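Why Do Some Bags and Baskets Have Holes?

A bag is supposed to hold things. So is a basket. It may seem strange, then, that many of the ones used for fruit and vegetables are full of holes. The holes are made on purpose, and they have a job to do.

Fruit is still busy

An apple that has been picked is no longer growing, but it is still alive. It takes in oxygen from the air, and it gives off carbon dioxide, water vapor and a little heat. This is called respiration. You do it too, when you breathe. Fruit does it without lungs, through its skin.

Now think about an apple in a plastic bag that is tied shut. The water vapor has nowhere to go. After a while it turns into small drops on the inside of the plastic. Mold grows well in damp places, so a wet bag is a good home for mold.

If the bag has holes, the water vapor can drift out and fresh air can drift in. The fruit stays drier on the outside.

What mesh is

Mesh is a kind of cloth or net made of threads with gaps between them. The gaps can be big, like the ones in a soccer net, or so small that you have to look closely to find them. A mesh bag for produce weighs very little and can be washed and used again. You can also see through it. Many mesh bags have a drawstring, and some have a toggle, a small piece that slides along the string and grips it so the bag stays closed.

Baskets and bins can have holes too. They are stiffer than bags, so they keep their shape when you put something in them. The holes are often in rows along the sides.
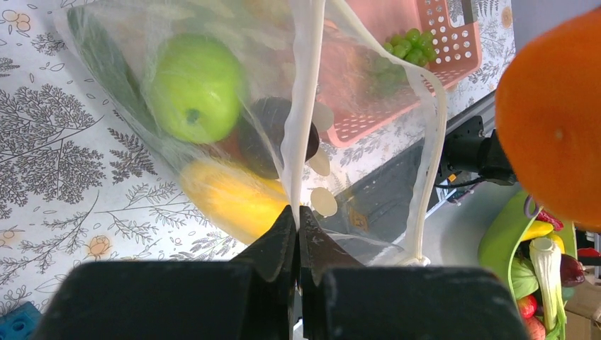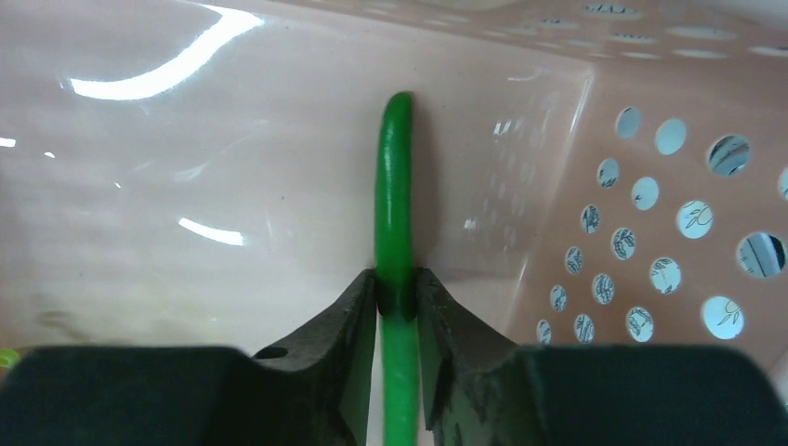

Holes are useful for washing as well. If you rinse grapes in a bowl, the water stays in the bowl until you pour it out. If you rinse them in a basket with holes in the bottom, the water runs straight through. A kitchen tool made just for this is called a colander.

Which ones go together?

Some fruits give off a gas called ethylene (say it like this: ETH-uh-leen). You can't see it. Ethylene tells fruit to ripen. Apples and avocados make a lot of it, and so do ripe bananas. Cucumbers don't make much, but they are bothered by it and can turn yellow and soft. It is fine to carry apples and cucumbers home in the same bag. For keeping them several days, put them in different places.

Grapes do not get any sweeter after they are picked. They keep best in the refrigerator, unwashed, until you want to eat them. A hard avocado can sit on the counter until it gives a little when you press it gently.

Try it yourself

You need two slices of cucumber, one mesh bag and one plastic bag that closes. Ask an adult to cut the slices.

1. Put one slice in each bag and close both bags.
2. Leave them side by side on a plate until the next day.
3. Look at the inside of each bag. Is there any water on it?
4. Look at the slices through the bags. Which one has dried out more?

Write down what you saw, or draw it. Throw both slices away afterward and do not eat them. Wash the mesh bag with soap and water and hang it up to dry.

Words to know

Mesh: material made of threads with gaps between them.
Respiration: how living things use oxygen to get energy from food.
Ethylene: a gas that makes some fruits ripen.
Toggle: a small piece that holds a drawstring in place.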